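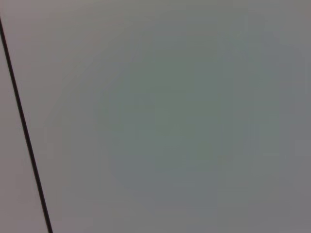

Open house at Otano: a long afternoon with a short arm

The invitation said "see the future of small-batch packing," and I have been to enough of these to pack a sandwich. Six of us from the newsletter list took up Otano's offer to tour the demonstration floor in September, and since several readers have asked whether the place is worth the drive, I am writing it up while I still have my notes and some of my patience.

Our host was Glenys Samuel, who runs customer trials. She was friendly, she answered what she was asked, and she didn't read from the slides, so credit for that. The slides were read for her by a video, with music.

The claims first. Otano says its packing cell, called the Mota, has completed 2,636 supervised picks since it was moved into the demonstration room. I asked what counts as a pick. A pick is any cycle where the part leaves the tray. I asked what counts as supervised. Supervised means a person is standing next to it with a hand near the stop button. So the headline number tells you that 2,636 times something got lifted with somebody watching. It doesn't tell you how many of those parts ended up in the right box, and when Yu-ting Tseng from our group asked for that figure she was told it was "being consolidated." She wrote that down in quotation marks and so have I.

The demonstration itself started forty minutes behind the printed schedule. The job was simple enough on paper: take molded caps out of a shallow tray, turn them right side up, set them in a carton divider. My first shop had a woman who did this while listening to ball games and I never saw her look down.

Otano's engineer, Chin-lung Yip, ran the cell. I liked him a good deal. He had clearly been told to keep it upbeat and he was bad at it. The arm made nine clean transfers in a row and there was some clapping from the other visitors. Then it reached for the tenth, closed on nothing, carried the nothing across to the carton, and opened its fingers over an empty slot with great care. It did the same on the next one. Yip stopped it, pulled the tray forward a little, and restarted from a menu. He said the caps at the back were sitting lower than the program expected. Fair enough, but caps will sit lower than expected in my building too, and I don't have a Yip.

We were allowed to watch the wrist camera on a monitor, and this was the part I would have paid for. On the big promotional screen in the lobby, the robot's view is a tidy thing with colored outlines around every part. On Yip's monitor it is a lot plainer. For part of the time there was no part in it at all, only a broad stretch of smooth gray with one thin dark line slanting down the left side and a blurry greenish patch near the middle. Kwan-ho Lam, who does inspection work and has looked at more dull pictures than any person should, leaned in and asked what the green was. A reflection, maybe, said Yip, or the lights. And the line? A seam, he thought, but he wouldn't swear to a cable being ruled out without going over and looking. I thought that was the most useful exchange of the day. If the man who runs the cell has to walk over and check, I would like to know what the software makes of it, and how sure it is when it does.

Samuel's answer was that the system does not need to understand every view, it only needs to act on the good ones. I can see the sense in that. I also asked how it tells a good one from a bad one and got the slide about confidence thresholds, which had a curve on it and no units on either axis.

After coffee (decent, and the almond things were very good) we got the talk on cost. The monthly lease for the cell is 2,000 dollars on a three-year term. That includes the arm, one gripper, and remote support during business hours. It does not include a second gripper, the carton fixture, or what they call application days, when somebody like Yip comes out to teach it your parts. An application day is 690 dollars. How many would a shop like ours need? "It varies," said Samuel. Yee-man Fu, who keeps the books for a label printer and had been quiet up to then, asked what it had varied between. Samuel said she could share that after a site survey. The site survey is an application day.

I don't think anyone was trying to pull a fast one. These are people who have spent years on a hard problem and would like to sell some of it. But the afternoon was set up so that you saw the transfers and heard the music, and the things a buyer needs had to be dug out one at a time from the one fellow who wasn't supposed to be doing the selling.

Some things in its favor, because I was asked to be fair. The arm is quiet. You could hold a conversation beside it, and we did. The stop button works and stops the thing at once; Lam pressed it twice, once with permission. Changing the fingers took Yip less time than it took to explain, with one hand tool. And the carton divider fixture is a nice bit of work that I would buy separately if they would sell it separately, which they won't.

They also showed a palletizing setup made by Hirnura, in the next bay, which Otano resells. It was switched off. We were told it had been running in the morning. There was a video.

Fu has used the previous generation of the Mota at a job she held before, at Siu, and I asked her on the way out how it compared. She said the old one missed less because they had built a tray with a pocket for every part, and that by the time they had built the tray it hardly mattered what did the picking. She wasn't bitter about it. They kept the tray.

My advice to members who are thinking of going: take your own parts. Otano's caps are light, all one color, and come out of a mold that Otano picked. Samuel told me visitors are welcome to bring a small box of samples if they write ahead, and that Yip will try them on the spot if the schedule allows. Bring ugly ones. Bring the ones with flash on them, and a few from the bottom of the bin. Ask to stand at the engineer's monitor instead of in front of the lobby screen, and when the view goes gray, keep watching and ask him what it is doing.

I have written to ask for the number of caps that went in the right slot. If an answer comes I will print it in this space, with the units.

The next open house is in the spring. Parking is behind the building, and the front door sticks, so push.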